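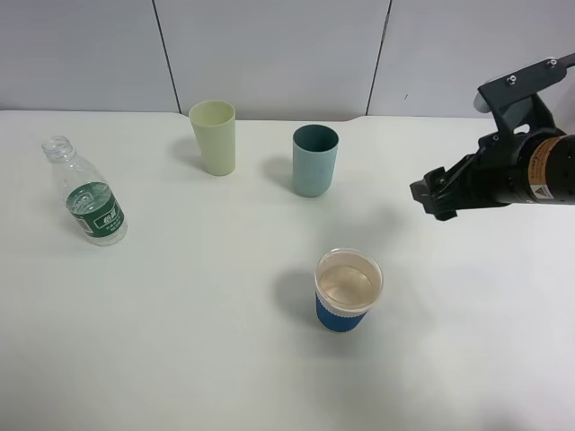 The test table at Skadolik, with two plastic cups, a water bottle and a paper cup in reach of the gripper.

Farzana Sultana does not like the word "failure." In her group at Skadolik, a small robotics laboratory, people write "early stop" in the log when an arm gives up on a cup. She admits that the new term changes nothing in the results, but she says it changed how her students read them.

The method her group has worked on since last April is called Urus. The idea is simple to explain and was slow to build. Most systems that learn to grasp are trained on examples of good grasps, and the bad attempts are thrown away. Urus keeps the bad ones. For each attempt that goes wrong, it looks for the last moment when the arm could still have changed its mind, and it learns to recognize that moment.

"A person who reaches for a full cup makes many small corrections," Sultana told me. "We wanted the robot to have the habit of doubting a little, but only at the right time."

The difficulty is in those last four words. The first version of Urus doubted all the time. It moved toward a cup, pulled back, moved again, and sometimes spent a full minute above the table without closing its fingers. Crisóforo Barrera, an engineer who joined the group from the software company Clikside, solved a part of this by giving the arm a kind of budget. It may pull back 3 times in one attempt. After this it must grasp or leave the object alone.

Cups are a good test for such a method. A plastic cup and a paper cup can have nearly the same shape, but they do not accept the same force. If there is liquid inside, the angle of the hand also begins to matter. A clear bottle brings another problem, for a camera can easily see the table through it and judge the distance wrong.

The group trained Urus on some 3000 attempts, good and bad together. Then they ran 1000 new attempts with it and the same number with an older method, named Patwary, which learns only from good grasps. With Patwary, 102 attempts ended with an object knocked over. With Urus it was less than half of that. The price is time, as the new method is clearly slower, and Barrera does not hide that a factory would probably not accept it today.

He is more worried about another result. When two objects stand very close together, Urus often uses its whole budget and then leaves both of them. "It is polite," he said, "but the cup is still on the table." He thinks the model confuses the risk of touching the neighbor with the risk of a bad grip, and he would like to separate the two in training.

Sultana sees it differently. She prefers to give the arm a second action, a gentle push to make space, before anything in the model is changed. They had not agreed when I left, and both versions are now being prepared for the same table.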